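FOR IMMEDIATE RELEASE

Skunia Brings the Vegetable Basket to the Play Kitchen

Ovulcombe, 1/24/19. Skunia, the maker of play kitchen equipment for homes and early childhood classrooms, announces today its new set of toy vegetables with basket. The set is called Lehtinen, after the street where the company had its first workshop. It contains 18 toy vegetables and one bright green plastic basket, and it will be delivered to the first customers in April.

The Lehtinen set is made for children from three years. It includes carrots, onions, potatoes, leafy greens and several eggplants in different forms. The long eggplant is purple with lighter streaks, and there is also a smaller one which is almost black. Children who see both on the same day at the market stand often do not believe that they are the same vegetable, and we wanted this conversation to be possible also in the play kitchen.

"When I started to work with food play, every set had one tomato, one corn and one banana, all of them perfect and shining," says Lempi Suominen, product manager at Skunia. "My own kitchen does not look like this. I have four onions and two of them are strange. We asked ourselves what a child really sees when the shopping comes home, and we began to draw from there."

The surfaces received special attention during the development. The carrot has ridges across its body, the onion has fine lines which run from the top to the bottom, and the long eggplant is a little wrinkled. The potato was redrawn more times than any other vegetable in the set. The early versions were too regular, and the children in our test group called it an egg.

The basket was developed together with the vegetables and is not sold separately at this time. It is rectangular with rounded corners, and its walls and base have rows of small slots. The rim is thick and smooth, so that small hands can take a good hold of it. Children use the basket for carrying, for sorting, for playing store, and very often for "washing," with or without water. After play, all vegetables go back into the basket and the basket goes on the shelf or on the kitchen counter.

Skunia tested the set during the autumn in three kindergarten groups in Ovulcombe and in the families of its own employees. The test groups received no instructions. Bindu Sastry, who led the tests, visited the groups every second week and wrote down what the children did with the vegetables.

"The cooking was shorter than I expected, and the packing was much longer," says Bindu Sastry. "Some children put everything in the basket, turned it over on the floor and began again. One girl wanted all the eggplants on the top, because in her home they are for the evening. Another boy made the basket to a bed for the carrot. I wrote also this down."

The results of the tests changed the product in several places. The first basket had a handle, and the handle was removed after the children used it mostly for swinging. The number of leafy greens was made larger. A picture card, which should show the children how to sort the vegetables by color, was taken out of the set, and a small booklet for adults was put in instead. The booklet gives the names of all vegetables in five languages and has two empty pages where the family or the teacher can write the names they use at home.

For classrooms, Skunia offers also a group package with three baskets and the vegetables for them. The group package comes in a storage box which fits under the company's existing Uvix play counter. Customers who already own a Uvix counter from an earlier year can use the box without changes. The counter itself stays in the program with the same dimensions.

"Teachers told us that tidying is the hard part of the day," says Kauko Kinnunen, who founded Skunia together with his brother Arvo Kinnunen. "If a toy has a clear place, the child can finish the work alone. We have tried to give the vegetables such a place. It is a simple basket, and we have spent a lot of time on it."

The set is the first product which was drawn completely by Zixuan Yuan, who joined the design team as a trainee and is now responsible for all food items. Zixuan Yuan made the first studies at the weekly market in Ovulcombe and bought the same vegetables again and again until the sellers began to put aside the crooked ones.

"The stem of the eggplant was important for me," says Zixuan Yuan. "Many toy eggplants have a flat green hat. In a real one, the green part holds the fruit like fingers, and it can be quite pale. I hope the children look at it closely. If they do not, it is also fine, they are busy with the soup."

Together with the start of the sale, Skunia will give 105 sets without payment to kindergartens and family centers in the region. Institutions can apply with a short letter that describes their group and their play kitchen. It is not necessary to own furniture from Skunia. The sets will be sent out in April, in the same order as the letters arrive.

Availability

The Lehtinen set can be ordered from today through specialist toy stores and directly from Skunia. The group package for classrooms can be ordered directly only. Orders of 10 sets or more are delivered without shipping cost. Single vegetables will be available as replacement parts from the beginning, as lost carrots are the most frequent question to our customer service.

Care of the set

The vegetables and the basket can be cleaned with lukewarm water and mild soap. Please let them dry in the open air before they are packed again. The dishwasher is not recommended.

About Skunia

Skunia develops and produces play kitchens, counters and food toys in Ovulcombe. The company has 15 employees and is owned by the families of its two founders. Its products are used in private homes, kindergartens, libraries and waiting rooms.

Press contact

Questions from the press are answered by Arvo Kinnunen, Skunia, Ovulcombe. Test sets can be borrowed for editorial use for a period of four weeks. Please tell us with your request if you need the single set or the group package.

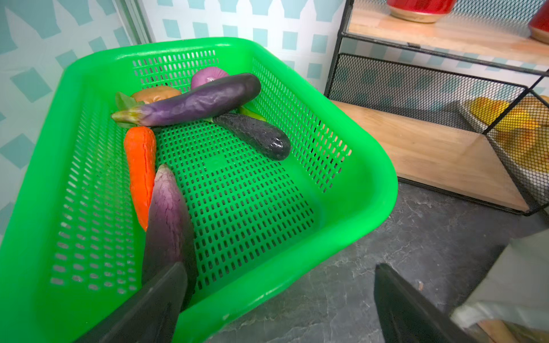
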